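Drodesau Handheld Demonstration Project – Progress Report to the Nalby Fund

Reporting period ending July 6, 2019
Work package 2: Collection of hand-guided manipulation data

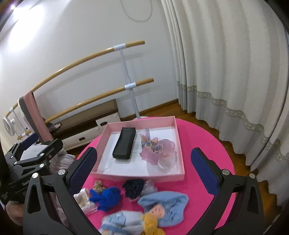

Figure 1. Hand-held gripper, jaws open, over a table with small soft items and an open box. View from the tool camera.

1. Status

Work package 2 is on schedule. The target for the period was 3,000 accepted demonstrations; 3,446 were accepted. The target for the full work package remains 4,000, and we expect to reach it before the October review. Work package 1 (tool design) is closed except for the pad wear item in section 4.

2. Method

Demonstrations are recorded with the hand-held gripper and no robot arm on site. The operator carries the tool, closes the jaws on an item, moves it and releases it. The camera travels with the tool, so the recorded view matches the view the arm will have when the same gripper is mounted on it. Tool position is recovered from the video and an inertial sensor, and jaw opening is logged separately.

The remote-control station from the first proposal is kept as a secondary method. It gives exact joint values, but operators needed much longer per demonstration and had trouble judging contact with soft items. We now use it only for tasks where arm reach is in question. So far 1,000 of the accepted demonstrations come from the station, all recorded before the change of method was approved.

3. Task set and sites

The period covered pick-and-place and packing of small household and craft items. Knitted and crocheted pieces, as in Figure 1, were given more time than planned. They deform under the jaws and their outline gives little help in choosing a grasp point. Fabric flowers with sheer petals are handled as a separate class, and operators are told to grasp them by the stem where there is one. Rigid cases are included in the same sessions so that the policy has to choose its closing distance by item.

Recording has taken place in 19 rooms to date. Furniture, floors and lighting are left as found. The sites differ mainly in table height, table color and the amount of background clutter, all of which the Rultosberg bench set lacked. Strong light on pale walls still causes short losses of tracking. Affected recordings are rejected automatically if the loss falls between grasp and release, and otherwise go to manual review.

4. Problems and actions

Pad wear. The textured pads on the inner faces of the jaws pick up yarn fiber and lose grip over a long session. Pads are now brushed between tasks and replaced at the start of each site visit. A closed-surface pad is on order from the same supplier.

Operator speed. Experienced operators move faster than the arm can follow. A speed limit is applied during processing, and a tone now sounds in the tool when the limit is passed. Rejections for this cause have fallen since the tone was added.

Hand in view. At some wrist angles the operator's hand enters the image near the mounting bracket. The region is masked before training. We have not yet measured whether the mask affects grasps made close to the table edge – a test is planned for next period.

5. Policy training

A first policy was trained on the rigid items only and run on the arm at Rultosberg. It completed most single-item placements but often released early over open boxes. The Hauksdóttir gripper mount added a small offset between tool and camera that had not been entered in the calibration file. This has been corrected and the run will be repeated with soft items included.

6. Next period

– Complete the remaining accepted demonstrations
– Repeat the arm trial with the corrected calibration
– Compare brushed and closed-surface pads on knitted items
– Deliver the masked data set and its format notes to the fund

No change to the budget is requested. The underspend on remote-control equipment is carried forward to pad replacement and site travel.

Last updated: July 6, 2019
0 comments · 4 shares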